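Hand-held grippers: first results from Trernley

The manipulation group at Trernley has finished its first round of training on data collected without a robot. People carry out the task themselves with a gripper in each hand, and a camera worn on the body records the view from above. Marker cubes on the grippers give their position at each moment, so the movements can be replayed on an arm later.

The set now holds 1,582 demonstrations, most of them cloth handling and table clearing. Pranab Bandara trained the same policy twice, once on the full set and once on recordings from a single room. In a room neither version had seen, the full set finished 43 more trials than the single-room one.
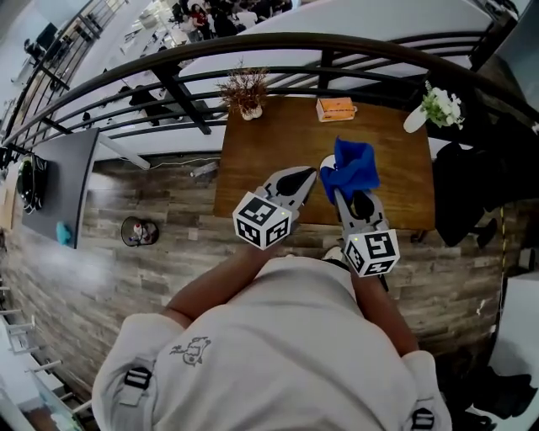 Cloth is still the weak point – the policy often grips too close to the middle and has to let go. The next round starts in February and will add 2 new sites, Gekero and Harawira. Groups who would like to try the grippers should write to Pranab.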